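홈 | 주방 | 욕실 | 청소·세탁 | 수납 | 고객센터 | 장바구니

Anness 극세사 타월 브라운

Zusotness 청소·세탁 코너에서 판매하는 다용도 극세사 타월입니다. 물기를 닦는 일과 마른 먼지를 닦는 일에 두루 쓸 수 있고, 주방, 욕실, 현관, 차 안 어디에 두어도 무리가 없는 크기입니다. 색상은 브라운 한 가지입니다. 커피나 간장처럼 색이 진한 것을 자주 닦는 집에서 밝은 색 행주 대신 찾는 경우가 많습니다.

상품 코드 3,824
구성 타월 2장
색상 브라운
소재 극세사
마감 네 변 박음질
판매 Zusotness
입고 예정 11월 추가 입고

상품 특징

표면에 짧고 부드러운 결이 있습니다. 손으로 쓸면 방향에 따라 색이 조금 밝아지거나 어두워 보이는데, 극세사 원단의 결 때문에 생기는 차이이며 염색 불량이 아닙니다. 실내 조명에 따라서도 초콜릿색에 가깝게 보일 때가 있고 붉은 기가 더 도는 갈색으로 보일 때가 있습니다. 모니터 설정에 따른 색상 차이는 교환 사유에 해당하지 않으니 주문 전에 참고해 주십시오.

가장자리는 전체를 박음질로 마감했습니다. 박음질 선은 본판보다 조금 밝은 색입니다. 모서리 쪽에는 흰색 세탁 라벨이 달려 있습니다. 얼굴이나 피부에 닿는 용도로 쓰실 분은 라벨을 떼고 쓰셔도 됩니다. 라벨을 자를 때는 박음질 실이 함께 잘리지 않도록 끝을 조금 남겨 주십시오. 실이 풀리기 시작한 제품은 사용한 것으로 보아 교환이 되지 않습니다.

포장에서 꺼낸 직후에는 접힌 자국과 잔주름이 남아 있습니다. 한 번 세탁한 뒤 털어서 널면 대부분 펴집니다. 다림질은 하지 마십시오.
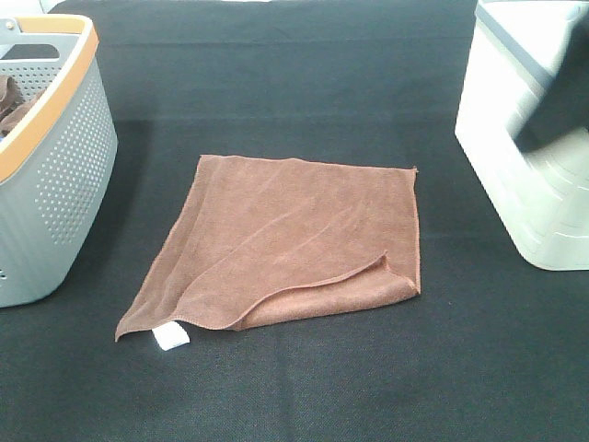 세탁 방법

첫 세탁은 단독으로 해 주십시오. 진한 색 원단이라 처음 한두 번은 물이 조금 빠질 수 있습니다. 흰 옷이나 밝은 수건과 함께 돌리면 이염될 수 있고, 이염으로 인한 다른 세탁물의 손상은 보상하지 않습니다.

물 온도는 30도에 맞춥니다. 세제는 중성 세제를 평소보다 적게 넣습니다. 섬유유연제를 쓰면 극세사 올에 막이 생겨 물을 잘 빨아들이지 못하게 되므로 넣지 마십시오. 이미 유연제를 쓰셨다면 미지근한 물에 중성 세제만 풀어 한 번 더 빨면 어느 정도 돌아옵니다. 표백제도 사용할 수 없습니다.

면 수건과 같이 돌리면 면 먼지가 극세사에 달라붙습니다. 한 번 붙은 먼지는 잘 떨어지지 않아서 유리나 거울을 닦을 때 자국이 됩니다. 극세사끼리 모아서 세탁하거나 세탁망에 따로 넣어 주십시오.

건조기는 저온에서만 사용할 수 있습니다. 고온으로 돌리면 올 끝이 뭉쳐 촉감이 뻣뻣해집니다. 그늘에서 자연 건조하는 것을 권합니다.

개는 방법과 보관

평평한 곳에 펼친 다음 모서리부터 당겨 네 변을 맞춥니다. 모서리가 접혀 들어간 채로 개면 그 부분만 두꺼워져 쌓아 둘 때 기울어집니다. 반으로 한 번, 다시 반으로 한 번 접으면 싱크대 서랍에 들어갑니다. 말아서 세워 두는 방법도 괜찮습니다. 이때는 라벨이 있는 쪽을 안으로 넣고 말기 시작하면 바깥이 깔끔합니다.

다 마르지 않은 상태로 바구니에 쌓아 두면 냄새가 납니다. 바로 빨지 못할 때는 옆면에 구멍이 있는 바구니를 쓰고, 한 장씩 걸쳐 두었다가 모아서 빨아 주십시오. 뚜껑 있는 플라스틱 통은 깨끗이 말린 타월을 넣어 두는 용도로만 권합니다.

집에서는 바구니와 통을 나란히 놓고 쓰는 방식이 편합니다. 왼쪽에는 갤 것, 오른쪽에는 갠 것으로 자리를 정해 두면 가족 누가 개더라도 섞이지 않습니다.
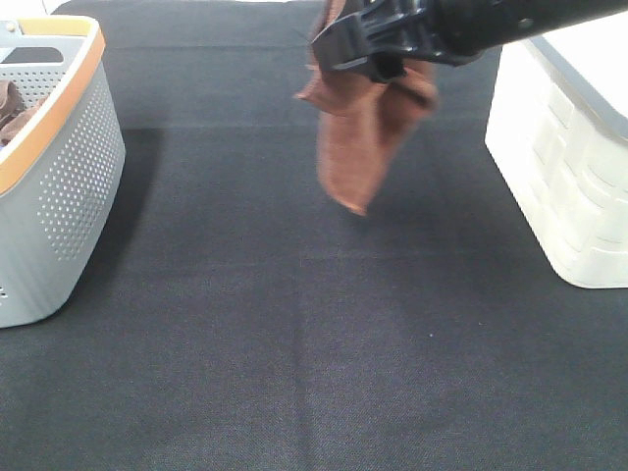 브라운 타월, 테두리가 있는 연회색 타공 바구니, 흰색 수납통

바구니와 수납통은 이 상품의 구성에 포함되지 않습니다. 비슷한 형태의 제품은 수납 메뉴에서 따로 보실 수 있습니다.

용도별 사용 안내

주방: 조리대와 식탁의 물기, 그릇의 물기를 닦을 때 씁니다. 뜨거운 냄비를 잡는 용도로는 쓰지 마십시오. 극세사는 열에 약해 녹거나 눌어붙을 수 있습니다. 기름이 많이 묻은 자리는 키친타월로 먼저 걷어 낸 뒤 닦습니다.

욕실: 거울과 수전의 물 얼룩에 씁니다. 욕실 세정제를 쓴 뒤에는 타월에 세정제가 남지 않도록 흐르는 물에 충분히 헹굽니다.

자동차: 대시보드와 문 안쪽의 먼지에는 마른 상태로 씁니다. 차체 외부는 모래나 흙을 물로 씻어 낸 다음에 닦아야 흠집이 나지 않습니다.

가구: 도장면은 마른 타월로 가볍게 닦습니다. 왁스를 바르는 데 쓴 타월은 다른 용도와 섞어 쓰지 마십시오.

구매 후기

Ingvild Ljungberg
주방용 하나, 욕실용 하나로 나눠 쓰고 있습니다. 물은 잘 먹는 편이고 첫 세탁 때 갈색 물이 조금 나왔습니다. 두 번째부터는 괜찮았습니다. 색이 같아서 어느 쪽이 욕실용인지 헷갈려 한 장은 라벨을 떼고 한 장은 그대로 두었습니다. 고리가 달려 있으면 더 좋겠습니다.

자주 묻는 질문

낱장으로 살 수 있습니까?
낱장 판매는 하지 않습니다. 2장 한 묶음 단위로만 주문할 수 있습니다.

다른 색상도 나옵니까?
현재는 브라운만 취급합니다. 회색은 Seok 극세사 타월에 있으며 두께와 크기가 다르니 해당 상품 페이지에서 확인해 주십시오.

걸이용 고리가 있습니까?
없습니다. 걸어서 말릴 때는 집게를 이용해 주십시오.

삶아도 됩니까?
안 됩니다. 냄새가 날 때는 미지근한 물에 산소계가 아닌 중성 세제를 풀어 담가 두었다가 빨아 주십시오.

배송과 교환

주문 상품은 Inirbridge 물류센터에서 출고합니다. 금요일 오후에 들어온 주문은 다음 주 첫 영업일에 출고됩니다. 다른 상품과 함께 주문하면 한 상자에 담아 보내며, 재고가 나뉘어 있는 경우에는 따로 도착할 수 있습니다.

교환과 반품은 세탁하지 않고 라벨이 그대로 붙어 있는 제품에 한해 받습니다. 박음질이 터졌거나 원단에 구멍이 있는 경우에는 해당 부분의 사진을 고객센터에 올려 주시면 왕복 배송비 없이 새 제품으로 바꾸어 드립니다. 단순 변심에 의한 반품은 배송비를 구매자가 부담합니다.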